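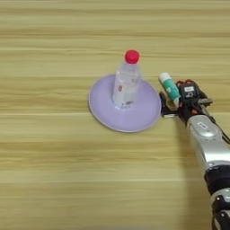
Do you actually drink the water on the bedside table? (Guesthouses and small hotels)

Board index > Where to Stay > Etiquette and Gripes

harvey_fraser
Posts: 54

I've been back a day from five nights at a guesthouse in Grirnulstead and I need a ruling.

Every afternoon there was a new bottle of water in the room, set out on a little plate as if it were the fish course. No note, no price, no card saying "with our compliments." I drank it each night like a man with no past. On the bill at checkout: Water, 5.

My wife says that if there's no price on a thing in a hotel room you assume there is a price and that it's high. I say that if there's no price on a thing, the thing is a gift, and that this is how objects have worked since the Bronze Age. We discussed it as far as the airport.

I paid. I'm not a lunatic. But was I right?

rosaire_l
Posts: 1,750

You were wrong. Your wife was right. I ran a nine-room inn for a long time before I sold it, and the first rule of guests is that anything you can put in your mouth gets billed unless someone tells you otherwise. The fruit bowl in the hallway is free. The fruit bowl in the room is a trap.

The plate should have tipped you off. Free water arrives in a pitcher, with a paper lid on the glass. Water on a plate has ambitions.

Tanner Morin
Posts: 7

Disagree with the innkeeper, respectfully. If you're going to charge, you say so. A price card costs nothing. The place left it off on purpose, knowing people will drink first and be too embarrassed to argue at the desk with their coats on.

I stayed at the Lumard last July and they had a printed list in the drawer with everything on it, down to the shoe shine cloth. I found this charmless and I also knew exactly where I stood. I'll take charmless.

rosaire_l

Tanner, you would be amazed what people don't read. We had a card. It was on the pillow. People moved the card off the pillow to put the bottle there while they looked for their glasses.

Tanner Morin

Then they had been told, and you could charge them with a clean conscience. Harvey hadn't been told. Those are two separate guests.

gudlaug_e
Posts: 212

I come from Iceland, where bottled water in a guest room is something of an insult to the faucet, so I may not be the person to ask. My aunt kept a boarding house and would have taken it personally.

But I do want to know what was wrong with the tap in Grirnulstead. Harvey, did you try it?

harvey_fraser

I tried it the first night. It tasted like the inside of a flute.

It was perfectly safe, the owner assured me, and she said it in the voice people use about their dogs. I went back to the bottle. Looking at it now, I suspect the tap and the bottle are on the same side.

gudlaug_e

In that case I think you had a claim. If the tap is bad the bottle should be free. It is a utility at that point. You would not pay extra for the stairs.

rosaire_l

Please don't give anybody ideas about the stairs.

Also, a practical note for anyone reading this who does run a place. Bottled water is the cheapest goodwill you can buy. I charged for it my first two seasons and stopped, and I never had a nicer response to anything, including the new mattresses. I still say Harvey should have assumed he'd be charged. I just think the owner should have been too proud to do it. A person can hold both views.

Tanner Morin

So you agree with me.

rosaire_l

I do not.

ceven_regular
Posts: 388

Popping in to say that the small hotel in Ceven (the one behind the market, green awning) leaves two bottles on arrival, free, and after that you're on your own. The woman on the desk tells you this while handing over the key. Takes her four seconds. I have no idea why it's so hard for everyone else.

They do charge for the second cup of coffee at breakfast, mind you, and they do it with real flair.

sheldonz
Posts: 903

Moderator here, with my own opinion and not the board's.

A lot of these questions can be settled by looking at what else is on the table. Glass beside it? Probably a courtesy. Bottle opener chained to something? You're in a minibar situation. Tray with a folded list under it? Read the list. When it's only a plate, I grant you, the evidence is thin.
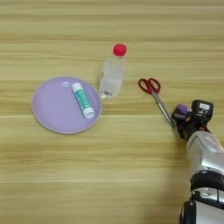 Signs that a thing in your room is free (my working list, please add)

1. It's been opened before. Tea tin, sugar jar, jar of hard candy of uncertain age.

2. It's ugly. No one charges for an ugly biscuit.

3. There's one per person, and the owner mentioned it.

4. It's on a plate that plainly belongs to the family. I know Rosaire disagrees. A plate that came out of the owner's own kitchen says hospitality to me. A plate with the hotel's name on it says accounts receivable.

5. You asked. This one has never failed me and I've used it twice.

rosaire_l

Number four is sentimental nonsense. I bought the plates for our rooms at a church sale so they'd look like they came out of a kitchen. Guests adored them. They were on the inventory with the lamps.

sheldonz

I stayed with you once, Rosaire. I was very moved by the plate.

rosaire_l

I know. You wrote about it in the guest book.

Tanner Morin

This is the most damaging thing I've read about the hospitality trade and I used to work for an airline.

newkid_lachance
Posts: 1

Hi all, first post, hope it's ok to jump in. I'm taking over my uncle's place in Lachance in the spring (four rooms, one bathroom with opinions) and I've been reading this thread with growing dread. He has always put a bottle in each room and never charged. The accountant would like me to start. What would you all tolerate? A small sign? An honesty box in the hall? I don't want to be somebody's airport argument.

gudlaug_e

Welcome! Leave one free bottle on the first day and a pitcher in the hall after that. Put the cost in the room rate, where it can live quietly. If the accountant complains, offer him the tap.

ceven_regular

Seconding the pitcher. I'd skip the honesty box. I've stayed at places with an honesty box and spent the whole visit worrying I looked like I hadn't paid, so I'd rattle the coins a bit going in. By the third day I was overpaying for effect.

rosaire_l

Honesty boxes work very well, for exactly this reason.

But the serious answer: don't change it the first year. Returning guests will forgive new carpet, new prices, a new dog. They'll notice the bottle. Your uncle's regulars will say "he always left us a bottle" for the rest of your natural life, and they'll say it at breakfast, to the other tables.

Tanner Morin

Or charge, and print the price on a card in letters a human can see. I would stay there and I'd tell people it was fine.

newkid_lachance

Thank you, this is very helpful and also frightening. Leaning toward one free and a pitcher. I'll report back once I've had the talk with the accountant, who is also my cousin, so it'll be at dinner.

harvey_fraser

Before this drifts completely into business advice, may I have my ruling? By my tally it's Tanner and Guðlaug for me, Rosaire against, Sheldon compromised by crockery.

ceven_regular

Against. Sorry. You drank it five nights in a row. The first one I'd give you. After that you were a customer.

harvey_fraser

But they didn't tell me until the end! There was no moment at which I could have become a customer!

sheldonz

Wait. Harvey, the bill said 5 for water. Was that per bottle, or for the whole stay?

harvey_fraser

For the stay.

rosaire_l

For five bottles.

harvey_fraser

Yes.

Tanner Morin

I withdraw from this case.

gudlaug_e

I still think the tap is the issue.

harvey_fraser

It was the principle. I'd like it noted that my wife has now read this thread, and that she has asked for the name of Rosaire's church sale.

sheldonz

Moving this one to Resolved, more or less. The free/not free list can stay open for additions. Happy holidays to those of you keeping them, and to those of you in hotel rooms tonight, please ask at the desk.

Last edited by sheldonz, 25 December 2018. Reason: fixed the numbering

ceven_regular

One for the list: slippers. If they're sealed in plastic, are they mine?

rosaire_l

The slippers, yes. The bathrobe, no. I've had this conversation through a car window.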